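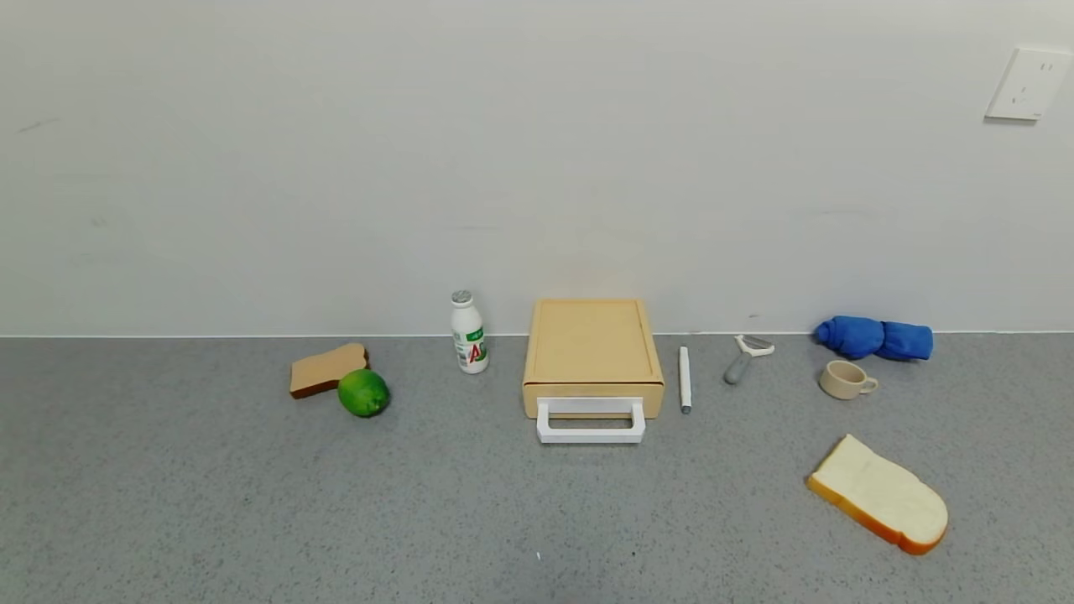
Call for Participants: Kitchen Counter Habits Study

Vistness Institute for Household Research
Posted 2020-10-16

The Vistness Institute invites adults living in the Tallon and Irico areas to take part in a paid study of how people put away, group and store small items left out on a kitchen counter. Food, dishes, tools and things that belong in another room often end up side by side, and households differ widely in what they do next. The results will be used to prepare a public guide to kitchen storage for small homes and rental apartments.

What participation involves

Each participant will attend one session of 45 minutes at the Samarakoon Building in Tallon. Sessions take place in a furnished test kitchen. Participants will find an assortment of everyday items on the counter, which may include sliced bread, fruit, a bottled drink, a cup, a vegetable peeler, a rolled cloth, a marker pen and a small box with a handle on the front. They will be asked to clear the counter as they would at home, using the cabinets, drawers and trash can provided.

A staff member will then ask a short series of questions about the choices made. There are no correct answers. Participants may leave an item where it is, move it more than once, or state that they would throw it away. The session ends with a written questionnaire on storage space at home, the number of people who share the kitchen, and how often the counter is cleared.

No cooking is required. Food items used in the sessions are not to be eaten.

Who may apply

The Institute is seeking 35 participants. Applicants must:

- be 18 years of age or older
- live in a household with a kitchen that they use at least three times a week
- be able to stand at a counter for periods of 10 minutes, or request a seated session in advance
- be comfortable answering questions in English

Applicants who share a kitchen with roommates or relatives are especially encouraged to apply. Only one person per household may be enrolled. Persons who took part in the pantry study held in August are not eligible for this round.

Applicants with a wheat or citrus allergy should say so on the application form. Substitute items can be arranged.

Payment and travel

Participants will receive a payment of $35 at the close of the session. Bus fare within Tallon will be reimbursed on presentation of a receipt. Participants traveling from Irico may request a parking permit, which must be displayed on the dashboard.

Privacy

Written answers are stored under a number and kept apart from names and contact details. Participants may withdraw at any time before the end of the session without giving a reason, and will still receive the full payment.

How to apply

Application forms are available at the front desk of the Samarakoon Building and may also be requested by mail. Completed forms should state the applicant's preferred time of day and any access needs. Applicants will receive a reply within 7 business days. Those selected will be sent a consent form, which should be read in advance and brought unsigned to the session.

Face coverings are required in all shared areas of the building. Participants who feel unwell should contact the front desk to reschedule.

12 shares | 0 comments

Contact | © 2020 Vistness Institute for Household Research | Back to top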